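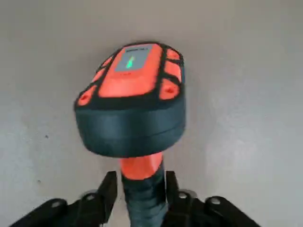
*Figure 5. Scanner held by the grip, display side up, green light showing.*

## 5. Setting Up the Scanning Station

This section covers the scanning station for the Danladi sorting project. It assumes that both arms are already bolted down, powered and calibrated as described in Section 4. If the arms have been moved for any reason since the last calibration, go back and repeat that section first.

Two students are needed. One works at the keyboard and the other stands at the stop button for as long as the arms have power.

### 5.1 Before you start

You need:

- the handheld scanner, charged
- the sample items for the day's run
- one plastic basket
- the wrist camera cable, if it has been unplugged
- a 3 mm hex key
- the station notebook

Check the screws on the gripper fingers with the hex key. They should be snug. Do not use the long end of the key for extra force, as the threads in the finger plates strip easily and the spare plates have to be ordered from Tilton.

> **Caution:** Keep hands out of the gripper when it is powered. The fingers close without a warning tone.

### 5.2 Loading the scanner

1. At the keyboard, open the Dendus control program and choose **Load Tool**. The arm moves to the loading position and the gripper opens.
2. Wait until the program shows **Ready**. Do not reach in before then.
3. Hold the scanner by its head, with the display facing the wrist camera.
4. Lower the handle between the fingers. The fingers should meet the dark part of the grip, below the orange collar. If they close on the collar, the scanner rocks when the arm turns.
5. Ask the keyboard student to choose **Close**. Keep hold of the head until the fingers stop moving.
6. Let go and step back.
7. Choose **Tilt Test**. The arm tips the scanner forward and back 11 degrees, then stops. If the scanner slips, choose **Open** with a hand on the head, and start again from step 3.

> **Note:** The grip force is set to 13 in the settings file. Teams have tried higher numbers to cure slipping. The cause is almost always a crooked handle, so reload the scanner before changing the setting.

### 5.3 Checking the view

1. Open the camera window. The whole head of the scanner should be in view, along with the tips of both fingers.
2. Find the green light in the display window. If the light is washed out, lower the exposure one step at a time until its shape is clear.
3. Choose **Save View**. The program stores this picture and compares later views to it.

The small print along the top of the display is not used by the program. It does not need to be sharp.

### 5.4 Placing the basket and the second arm

The second arm picks up items and brings them to the scanner – it never touches the scanner itself. Its path is saved in the same project file, so both arms must be connected before you go on.

1. Set the basket on the table within reach of the second arm. Line it up with the tape marks.
2. Choose **Pick Test** and put one item in the second arm's gripper when asked.
3. Watch the item as it comes in toward the scanner head. Run this first pass at the slowest speed.
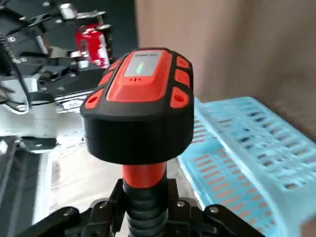
4. If the item comes closer to the head than the width of a hand, press **Pause** and raise the approach point in the path editor. Save it under a new name so the old path is still there.
5. Check the cables on both arms through the full motion. A loop that hangs free is fine. A loop that pulls tight at any point has to be clipped again with more slack.
6. Run the path three more times with no changes. Move up to normal speed only after all of them finish without a pause.

> **Caution:** Do not straighten the basket while the second arm is moving. Press **Pause** first, wait for both arms to stop, and then reach in.

### 5.5 Recording a run

Choose **Record** and enter the team name and run number. Each run is limited to 4,000 camera images. The program stops recording at that point but the arms keep going, so watch the counter.

Write the run number, path name and exposure setting in the station notebook. For Grikico entries, the judges ask for the notebook as well as the files, and runs without a notebook line are not scored.

### 5.6 Shutting down

1. Choose **Unload Tool** and hold the scanner by the head before the fingers open.
2. Put the scanner back on its charger.
3. Send both arms to the rest position, then switch off the power.
4. Empty the basket and return the items to their bin.

*Section last revised 8 January 2018.*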